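4. Booking a room and leaving it again

Plirkby has two meeting rooms, Hasar and Umach, and a hall upstairs called Gajewski. The names came from the first three member groups and we have stopped apologising for the spelling. All three are booked through the same calendar, which you will have met in section 3 if you read section 3.

To make a booking:

1. Log in with your organisation's account. Your own account will let you look at the calendar and sigh, but it won't let you book.

2. Choose the room before you choose the time. If you do it the other way round the calendar forgets the time and shows you April.

3. Enter the number of people you expect. Hasar stops at 5 unless everyone is fond of each other.

4. Tick "shared" if another group may use the other half of Gajewski. Shared bookings cost 2 credits an hour.

5. Press Confirm, then wait for the green bar. Pressing it again makes a second booking, and the system will charge you for both with a clear conscience.

Note: Each member organisation gets 900 credits a year. Unused credits don't roll over. Lewis MacBrayne once tried to spend a whole year's worth in the last month and had Umach to himself for most of it, with a flask.

Caution: Do not book under the name "Test". Said Belhaj clears out everything called "Test" on his way in, and that has included a trustees' meeting.

To cancel, open the booking and choose Release. "Delete" hides it from you and leaves it visible to everyone else. We have asked the makers about this.

4.1 Before you go

1. Put the tables back against the long wall.

2. Wipe down whatever you have used. Sponges and gloves are under the sink in the kitchenette.

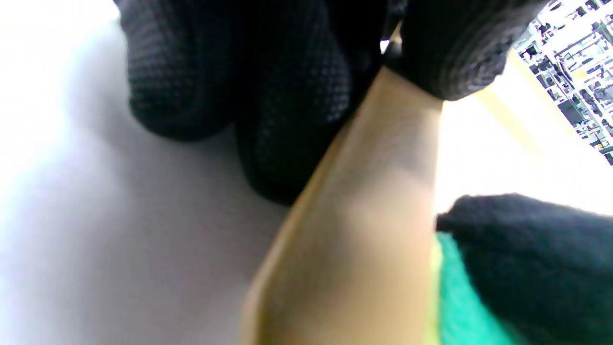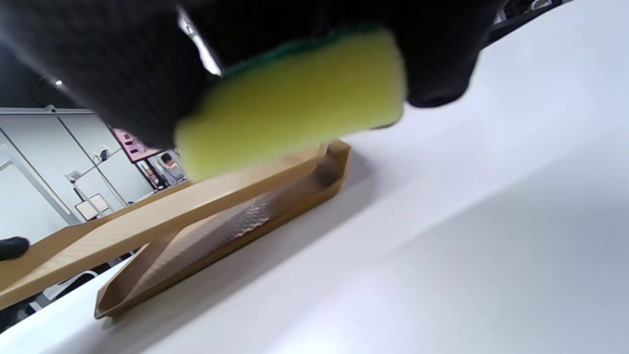 3. Turn the heating dial back to the line marked in red pen. The numbers printed on the dial refer to some other building.

4. Close the blinds in Umach from the left. From the right they come down all at once.

5. Sign out on the tablet by the door. If the tablet is asleep, hold the side button and count slowly. If it is flat, write your group's name in the book, legibly, with the time you left.

Note: The outer door locks itself at 9.30 pm. You can always get out, but you can't get back in for your coat. Gwenllian Maddocks and Tudur Maddocks both hold keys and live at opposite ends of town, so ring Berwyn Beddoe first and he will tell you which of them is awake.

4.2 If someone is in your room

Check the calendar together, on one screen. If there are two bookings for the same slot, the earlier one stands and the other group moves to whichever room is free. Credits for the lost slot are returned once you fill in the clash form (section 7). Please give the booking reference on the form, as "the one with the choir" describes a good deal of the calendar.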